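Automation in a Computer Refurbishing Workshop: What Changes for the People on the Bench

Project report, Work and Technology unit

1. Background

Our group was asked to choose a workplace where a job is being partly automated and to find out what that means for the staff. We chose Jirgate, a workshop that takes in used office computers, strips the ones that can't be resold and sorts the parts. We visited in June and spoke with people who do the work by hand and people who are setting up the robot cell.

Jirgate handles 400 desktop computers in a normal month. When a large office clears out, that can go up to 700. Until recently every case was opened and emptied by hand. The cell is meant to take over part of the stripping, mainly the removal of boards, modules and drives.

2. How the work was done before

Each person at Jirgate had their own bench and did the whole job: open the case, pull the cables, lift out the memory, take out the drives, unscrew the board. Murray Stubbs has worked there for five years and told us he could do it without looking. He also said his thumbs and wrists were sore by mid-afternoon, mostly from latches and tight power plugs.
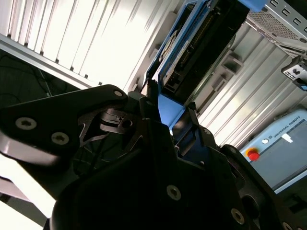
The sore hands came up in every interview. It was the first reason management gave for buying the robots, and the workers agreed it was a real problem. They were less sure about the second reason, which was speed. At the time of our visit the cell was slower than an experienced person on most steps, and someone had to stay close by in case a part was gripped badly.

3. What the cell finds hard

Desktop cases look alike from the outside but differ a lot inside. Cables are the main trouble. They hang in front of the parts, they are soft, and they never sit in the same spot in two machines. A person moves them aside with the back of a hand and doesn't think about it. For the cell, each of those movements has to be worked out.

The staff who know the cases best have ended up teaching the people who program the cell. Murray now spends two hours of each shift on this. He goes through a model of computer, shows which latch to release first and how much force it takes, and the steps are written down. This was not in his job description when the project started, and he had not been offered more pay for it. We think this is one of the more important findings in our report.
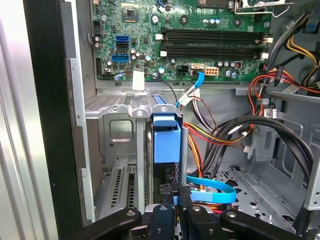 Open computer case seen from the robot's gripper

Interview: Sachiko Noguchi, Process Technician, Jirgate

Sachiko used to work on the benches and moved across to the cell when it was installed. She told us the change suited her, but that she missed having a finished stack of parts to look at by the end of the day. Much of her time is now spent watching, stopping a run, resetting a part and starting again. She finds this more tiring than she expected. She said her hands feel better and her eyes feel worse.

She also raised the question of breaks. On the benches, people stopped when they finished a computer. At the cell, the natural stopping point is set by the program, and on some days she went to lunch at 1:30 p.m. when she would have liked to go at noon. Since then the supervisor, Umesh Sachdeva, has agreed that the cell can be paused at any time for a break.

4. Views on job security

Umesh told us no positions have been cut and none are planned. The workers we spoke to had heard the same thing. Two of them believed it. The others said they would wait and see what happens once the cell can run a whole case by itself. Everyone wanted the training on the cell to be open to all staff, and at present it is offered only to those who ask.
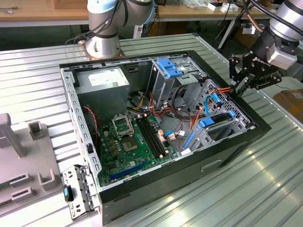
Figure 3. Opened desktop computer on the worktable, with two robot arms.

5. Recommendations

Teaching time should be written into the job descriptions of the bench staff who do it, and paid at a suitable rate. Cell training should be put on the regular roster. Staff should rotate between the cell and the benches within a shift, so that neither the hand strain nor the watching falls on the same people all day.

6. Limits of this report

We made one visit and interviewed a small group. We did not speak to anyone who had left Jirgate. Hermine Pfister did the interviews and Ngaio Kerslake wrote up the notes, which were sent back to the staff to check before we used them.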